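We use cookies to improve your experience. By continuing to browse you accept our cookie policy. Accept | Manage

The Flat Box

Four flights up and the lift out again. Reshma took the stairs two at a time with the keys in her teeth.

The van was booked till six. It was ten past four. Her mother's plates, the good ones, were still in the cupboard, wrapped in nothing.

"Boxes," she shouted. "Where's the boxes?"

"Ask Fatima."

Fatima was on the phone to the Barwood people about the deposit. 429, she kept saying. Four hundred and twenty nine, it's on the letter. She waved a hand at the hall. Not helpful.

Kitchen. No boxes. Bedroom, one, full of shoes and a kettle. Who packs a kettle with shoes. Siyabonga, thats who.

She stood and breathed. The flat smelled of bleach and toast. Eleven years and it came down to bin bags and a lamp with no shade. Her mother would of labelled everything. Her mother had labelled the freezer drawers, the fuse box, the spare buttons. June, before she went into hospital, she'd labelled the plates. RESHMA, on a strip of masking tape, on the bottom of the top one. Nothing said about it.

"There's one left," Siyabonga called. "It's flat though. And it's been used."

"Will it hold plates?"

"It's held something."

She went through.

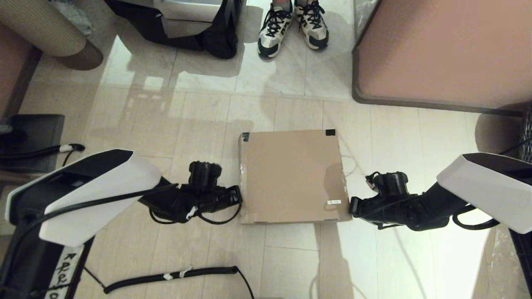
"Tape the bottom twice," she said. "Three times. I'm not having them go on the stairs."

"There's tape on it already."

"More, then."

He went off to find some. She fetched the plates, all of them at once, stupid, chin on the top one, walking like a bride. Newspaper in between. The one with the chip went in the middle where it would be looked after.

Fatima came off the phone. "They'll pay," she said. "By September."

"Good. Hold the door."

Down they went, slow, Reshma backwards, feeling for every step with her heel.

Sign up to our newsletter for new stories every month. Enter your email address. Subscribe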